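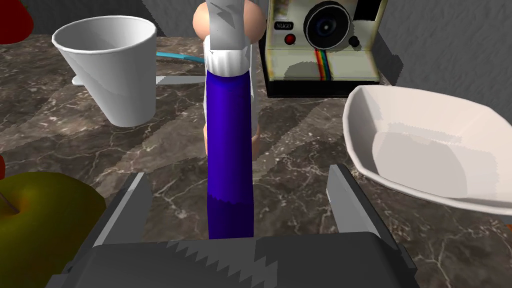

Slow down on the approach, was the first thing Retamal wrote back when I asked why my replays kept knocking stuff over. Fast in open space is fine, last bit before the grab should crawl. Been doing it that way since and it's the best tip on this page, so it goes first.

Rest of my notes for teaching the arm kitchen counter jobs by remote, in the sim. Mostly from Thursday nights.

Open the gripper all the way before you get near anything. Not while you're moving in. Before.

Line up the fingers first, then go forward. Fixing the angle halfway in makes a wiggle and the arm will learn your wiggle.

Tall skinny things: grab low to the middle. Cups: go easy, pinch the side, never the rim.

Leave clutter on the counter. I did 259 demos on a clean one and it fell apart the first time a bowl was in the way. Move things a little between takes, to.

Throw out bad takes right away. You will not go back and sort them later, I have a folder called Flivirach with 3,422 clips in it and no idea whats good.

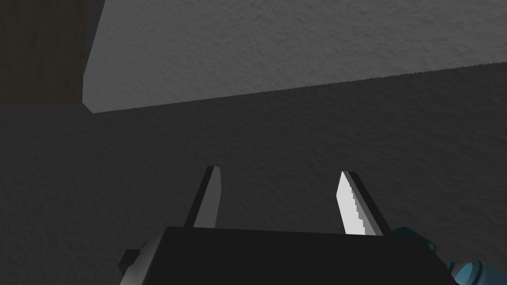 Same goes for takes where you lose track of where you are. Stop, back out slow, start over. Don't hunt around with the wrist, all that hunting gets saved.

Short sessions. Around 600 steps a take is my limit, longer and I get sloppy on the stick.

Pause a beat after closing, then lift. Pause again before letting go.

Two people teaching? Agree which side you come in from. Mixed sides = arm goes up the middle and hits the thing.

Back up the folder before you retrain. More on settings when I get to it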